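We use cookies to keep you signed in. Accept all | Manage settings

Ticket 397 – Khamphan arm kit, dish rack task
Opened by: Decha Rattanakul, Plestport student robotics club
Date: 2020-12-20
Status: open

Fault: right gripper drops the plate near the rack. Three drops in 40 runs. Left arm not affected. 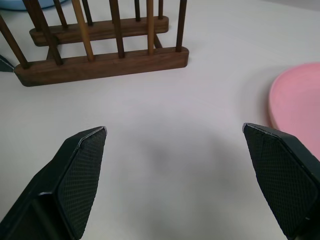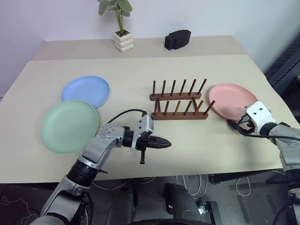 Fig. 1: wrist view, gripper open. Fig. 2: head view, right gripper on the pink plate.

Tried so far:
– Wiped both finger pads. No change.
– Grip force raised to 100 per cent. Fewer drops, but the plate turns in the grip.
– Swapped the right gripper cable. No change.

Log shows the Omeo controller losing finger position for a moment before each drop. Firmware is the version shipped with the kit. Please advise whether to update before the Flirdale heat in January.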